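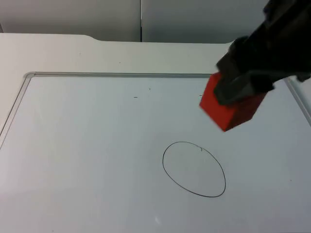
Colored cube (table block)

2,726 shares · 30 comments

A colored cube, also called a table block, counting cube or inch cube, is a small solid cube in a single bright color, used for building, sorting, measuring and games. It is one of the plainest playthings there is, and one of the most useful. Most are made of hardwood and dyed or painted, though plastic and foam versions are sold too. Unlike alphabet blocks, colored cubes carry no letters or pictures, and unlike interlocking bricks they have no studs, so a tower is held up by weight and friction alone.

Contents: Form and colors · Stacking · The board as a play surface · Circle games · Care · See also

Form and colors

The classic cube measures one inch on each side. Larger cubes are common in nursery sets, where small hands need something to hold on to, and smaller ones turn up in board games as tokens. Corners and edges are usually eased a little so they don't dent or splinter. A cube with very sharp edges stands more firmly but is less pleasant to pick up, and makers have argued happily over the right amount of rounding for as long as there have been catalogs.

Red, orange, yellow, green, blue and purple make up the usual set of six. Red and orange are the pair most often mixed up, especially in old sets where the red has faded or in evening light under warm bulbs. Some teachers see this as a fault. Others treasure it! Sorting a red from a reddish orange is a far more interesting job than sorting a red from a blue, and children will debate it at length.

Dyed wood keeps its grain visible through the color, while painted wood hides it under an even coat. Collectors tend to prefer dye. The Plastton sets, molded in colored plastic, have neither grain nor coating and are valued mainly because they can be boiled.

Stacking

Stacking is the first thing almost anyone does with two cubes. It calls for a surprising number of skills at once: gripping the block without tilting it, bringing it in over the lower one, lowering it level and then letting go cleanly. Letting go is the hard part. Beginners open the hand unevenly, and the last finger to leave drags the cube sideways.

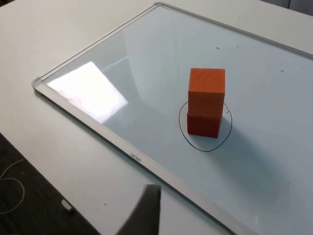 A cube will rest on another as long as its center of weight lies over the top face of the block below. For two cubes of equal size, that leaves a generous margin of up to half a block's width. The orange cube on the red one is well inside it, with just a small overhang on the left, and an offset like that makes no difference at this height. It begins to matter when more cubes go on top, because small errors in the same direction add up. Experienced builders correct as they go, nudging each new cube back toward the middle of the tower, or placing it slightly to the other side on purpose. Weidong Yu, whose pamphlet Six Colors, One Shape is the standard guide in the Tirkanside play library, calls this "paying the tower back."

Leaning towers are a fine pursuit in their own right. By shifting each block a bit more than the one beneath it, a patient builder can bring the top cube out past the edge of the bottom one entirely. The trick is to work out the tower from the top down: the topmost cube can hang out by half its width, the next by a quarter, the next by a sixth, and so on. With four cubes of overhang above a base cube, the topmost has just cleared the base. In practice wood is never perfectly square, so builders stop well short of the limit.

The board as a play surface

Cubes can be used on any table, but a framed whiteboard laid flat is a favorite of many clubs and classrooms. It is smooth, it is level if the table is, and it can be drawn on. A line becomes a road, a square becomes a parking space, a wobbly loop becomes a pond. Lines can be wiped off and redrawn as a game changes, and it hardly matters how neat they are. The raised edge is useful as well. It marks where the playing area stops and will often catch a cube that has been pushed too far.

A glossy board has its drawbacks. Cubes slide on it more readily than on cloth or bare wood, so a bumped tower may travel before it falls. It also throws back the light from lamps and windows, and a pale pencil line in a bright patch of glare is lost completely. Black marker is the better choice. Trays of clear plastic
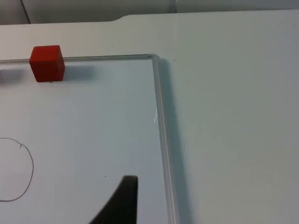
serve much the same purpose on a white table, since the tabletop shows through and marker lines stand out nearly as well. They are light, easy to rinse and simple to carry to a sink. The rim of a tray stands a little proud of the floor, so a cube pushed up against it has a side that is awkward to get hold of. Old hands pinch it by the two free sides or slide it out into the open first.

Circle games

The simplest circle game needs one cube and a marker. A loop is drawn freehand and the player has to set the cube down inside it without touching the line. Each success earns a smaller loop. In Indano, a two-player form popular around Tirkanside, each player draws the loop for the other, and long thin ovals are considered sporting but unkind. A cube that lands on the line may be judged by eye, and the rules written down by Hatice Uysal give the deciding vote to whoever drew the loop.

Care

Wooden cubes should be wiped with a barely damp cloth and dried at once. Soaking raises the grain and can make dye bleed, red above all. Marker that has rubbed off a board onto the underside of a block usually comes away with a dry eraser. Boards collect small specks and stray dashes over time; a cloth with a little rubbing alcohol lifts most of them.

See also

Alphabet block
Counting rod
Dry-erase board
Nesting cups

Share this article · 2 saves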